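Small Rooms & Workrooms > Walls > Is it possible to own too much Starry Night

wkaczorowski
Posts: 274
Tuesday

Some of you will remember my January thread about the blue leaf panels, in which I was told by four separate people that they would "fight with everything." They went up anyway. I like them. My wife likes them, and she doesn't like anything from the Cletwood clearance bin on principle.

The new problem is Van Gogh. I had The Starry Night on the white part of the wall before the panels went in. Then my sister, who believes that liking a thing once means wanting it on every surface you own, gave me a box with a swirly night sky on the lid. Then she gave me a mug. There's a rumor of socks.

So: blue panels with leaves, blue painting, blue box. My brother-in-law walked in and asked if I was opening a gift shop. Do I take the print down, take the panels down, or stop inviting my brother-in-law?

Witold Kaczorowski
still sanding

plumbbob_annie
Posts: 1000+

Third option, obviously. But pictures please. You did this with the shelving thread too, two pages of opinions and then it turned out you meant a different wall.

Gristle
Posts: 58

I was one of the four in January and I stand by it. Leaves are one pattern, swirls are another pattern, and you're asking a small room to hold both. Pick one. The socks can stay in a drawer.

wkaczorowski

Fine.

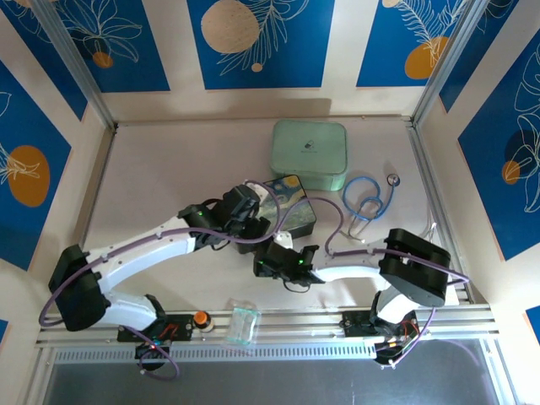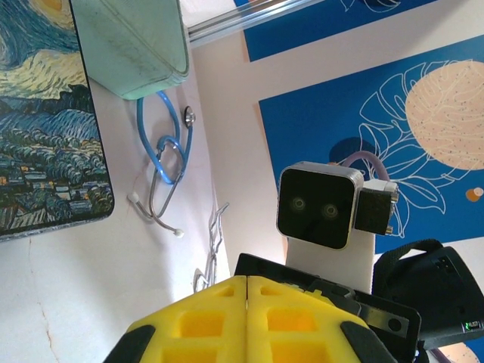 Box on the table in the first one, with some of the blue panels behind. The second is looking at the print and the wall next to it.

plumbbob_annie

Oh, I don't mind that at all! The cream and white around it does a lot of work. I was picturing wall-to-wall leaves like a dentist's in Florida, and what you've got is blue panels with plenty of pale in between. The drawing on the upper one in the second picture is so faint I had to go looking for it.

The box I would leave exactly where it is, mostly because the yellow is nice and I suspect you'd only put it somewhere worse.

Gristle

The faint lines are better than I expected, I'll give you that much. I still say the print has to go. It's the biggest thing on that wall and it has every blue in the world in it, plus a village. The upper panel is a calm flat blue with some leaves whispered onto it. Hang those next to each other and one of them is going to do all the talking.

toomanyhinges
Posts: 412

Can we discuss the stethoscope?

wkaczorowski

What about it?

toomanyhinges

You have a stethoscope hanging on the wall near a masterpiece of Western art, and you're asking us about leaves.

wkaczorowski

It's blue. It matches.

plumbbob_annie

He's right, the tubing does match. Best coordinated thing in the room.

My real question is the green container. Does it have to overlap the top of the print like that? If you're going to keep the painting, let people see the top of the painting. That's where he put the good part. I'd shift one or the other by a hand's width and see how it looks before anybody starts unscrewing panels.

wkaczorowski

The container could move. I'd have to find somewhere for it to go, and this is how the last project started.

Gristle

Every project starts with moving a container. I moved a bread bin once and now I have a different kitchen.

old_lath
Posts: 1000-something, stopped counting

Ignoring the art, which I'm not qualified for. There's a diagonal crack in the white part below the print, lower left. Is that paint or is it the wall?

wkaczorowski

I was hoping the village would distract from that.

old_lath

It did not. If it's hairline and it isn't growing, rake it out a little, fill it, sand it, paint it. I use Indum because the hardware store by me carries it and I'm too old to try a second thing. Pencil a tick at each end of the crack first and leave it for 10 days. If it goes past the ticks you have a different thread to start.

And do the filling before you decide about the print, or you'll hang the print over the crack and call it solved. I know how people are. I have a calendar in my hallway that's been on the same month for years.

toomanyhinges

Is the crack blue? Asking for the color scheme.

Gristle

If you do repaint that bit, go warmer. The white next to the cream looks like two people bought paint separately. Berevix has a cream sample pot that isn't too yellow and you could run it straight across. Then I might even shut up about the swirls.

wkaczorowski

Two people did buy paint separately. We're both on this account so I won't say which of us was wrong.

plumbbob_annie

I'd keep the white! Sorry, Gristle. The print has that thin dark edge and it looks sharp on white. On cream it'll go a bit tea-room. If he wants to spend money, take it to a frame shop (we have Karagiannis here, slow but lovely) and get a plain pale wood frame on it so it looks chosen.

Gristle

A pale frame on a pale wall around a dark picture. So the picture gets even louder. You and I have never once agreed on a frame and I see no reason to start now.

old_lath

Also that wire hook to the right of the stethoscope. Is anything supposed to be on it?

wkaczorowski

The mug, if my sister asks.

Okay. Plan as it stands: pencil ticks tonight, move the green container, leave the panels alone, print stays up until the crack has had its 10 days. Gristle gets a vote on the paint and Annie gets a vote on the frame and I'll do whatever's cheaper.

toomanyhinges

And the stethoscope?

wkaczorowski

The stethoscope is staying.

old_lath

Use a sharp pencil.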